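PRESS RELEASE
For immediate release
14 January 2025

Nurnico Dog Rescue will not be buying "calming" plug-ins for its kennels

Charity asks for better evidence before donors' money is spent on scent diffusers

Nurnico Dog Rescue has decided against fitting the Fastine calming diffuser in its kennels at Drullava, after a trial last year failed to show that the dogs living with it were any more settled than the dogs living without it.

The charity is publishing a short account of the trial today. It does so partly because supporters keep asking why the kennels do not use the product, and partly because several of them have bought diffusers for their own adopted dogs on the understanding that rescues swear by them. This rescue does not.

Fastine is a plug-in unit that warms a scented oil and releases it into the room. It is sold by Lodhi Pet Care, whose leaflet says it will "take the edge off kennel stress within days". Lodhi supplied 20 units free of charge for the trial. It had no say in how the trial was run and was sent the results before this release was issued.

How the trial was done

The trial started in June and took in 119 dogs, each of which was watched for 14 days from the morning after arrival. One kennel block had working diffusers. The other had the same units plugged in with plain, unscented oil. Staff filling in the daily sheets were not told which block was which, although the charity accepts that anyone with a nose could probably have made a good guess.

Four things were written down each day: how long the dog barked after the morning feed, whether it finished its food, whether it lay down during the afternoon quiet hour, and whether it came to the front of the kennel when a person stopped there.

Dogs in both blocks barked less by the end of the second week. Dogs in both blocks ate better. The gap between the two groups was small on every measure, and on two of the four it was the plain oil that came out ahead. The charity does not take this to mean that plain oil calms dogs.

"Most dogs coming into kennels have a rotten first few days and then start to get used to the place," said a spokesperson for Nurnico Dog Rescue. "If you plug something in on day one, it will look like a miracle by day ten. So would a pot plant. We wanted to know whether the thing itself was doing any of the work, and we could not find that it was."

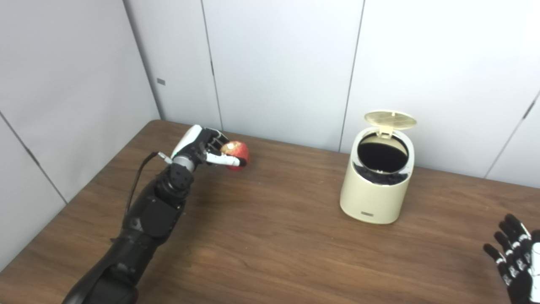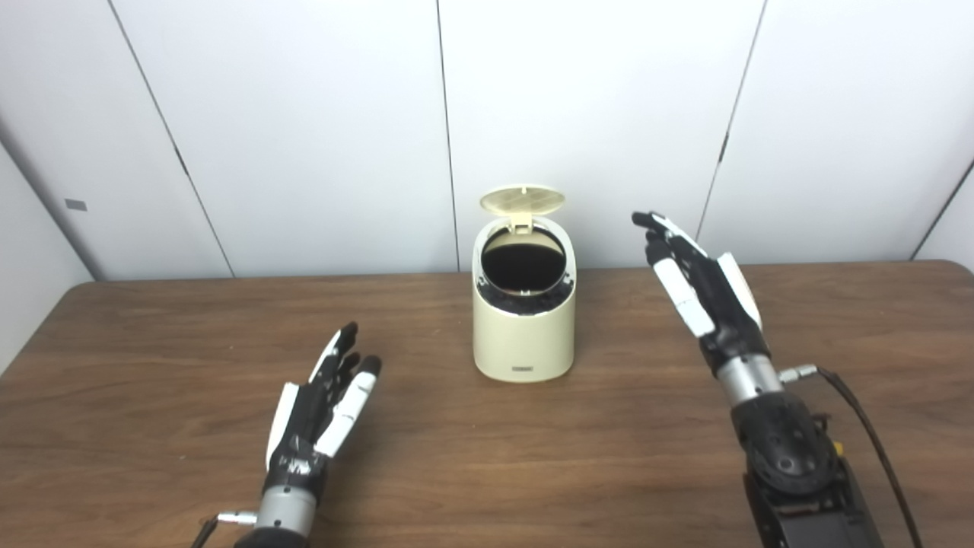
The small cream bin on the table, with its lid up in the second picture.

What the trial does not show

The charity would like to be as hard on its own figures as it has been on the leaflet. This was one rescue, in one set of buildings, over one summer. Kennels are draughty, and a product that does nothing in a block with the doors open at both ends might do something in a small living room. The sheets were kept by people who had other jobs to get on with, and there are gaps in them. Eleven sheets could not be read at all after a leak in the feed store.

Nor did the trial look at dogs with serious fear of fireworks, thunder or being left alone. Those dogs were seen by a vet and were kept out of it. Owners of dogs with problems of that kind should speak to a vet or a qualified behaviourist, whatever the packet says.

None of this amounts to proof that Fastine has no effect. It does mean that the rescue, having looked, has no good reason to pay for it. Equipping both blocks and keeping the refills going would take £1,000 from the kennel budget in the first year, and the refills would have to be bought again every year afterwards.

The money will go on other things

The same sum has been set aside for solid panels between facing kennels, so that new arrivals do not spend the day staring at a stranger, and for more hours of paid walking in the late afternoon. The charity has no trial to show that either of these works, and it would be a bit rich to claim otherwise. Both blocks will be recorded on the same four-question sheets before and after the panels go in. If the panels make no difference, that will be published too.

"We get offered a lot of free samples," the spokesperson said. "Sprays, tags, drops for the water bowl, music with the high notes taken out. Each one comes with a letter from somebody whose dog was transformed. I'm sure the dogs in the letters are lovely and I'm sure they are calmer than they were. I would like to see the dogs that did not get the spray."

Response from Lodhi Pet Care

Lodhi Pet Care has told the charity that it stands by the product, that kennels are "a challenging setting", and that results may vary from dog to dog. It pointed to a customer survey in which most buyers said their dog seemed happier. The charity has asked how many buyers were sent the survey, how many replied, and whether any of them were asked about a dog that had not been given the product. It has not yet had an answer to those questions and will add one to the published account if it arrives.

The 20 units have been returned.

Advice for adopters

Anyone who has already bought a diffuser and is happy with it need not throw it out. The charity saw no sign of harm in the dogs it watched, though it was not looking at cats, birds or other pets sharing the home. Adopters who are thinking of buying one are asked to give a new dog a fortnight first – with a quiet bed, regular meals and few visitors – and then see whether they still feel the need.

Adopters should not be told by shops, or by anyone else, that Nurnico Dog Rescue recommends Fastine or any other calming product. Anyone who sees the charity's name used in that way is asked to let the office know.

ENDS

Notes to editors

1. Nurnico Dog Rescue takes in stray and given-up dogs at its kennels in Drullava and finds homes for them.

2. The account of the trial, including a blank copy of the daily sheet, can be had from the press office on request. Other rescues are welcome to use the sheet and to tell us what is wrong with it.

3. No payment was taken from Lodhi Pet Care or from any of its competitors.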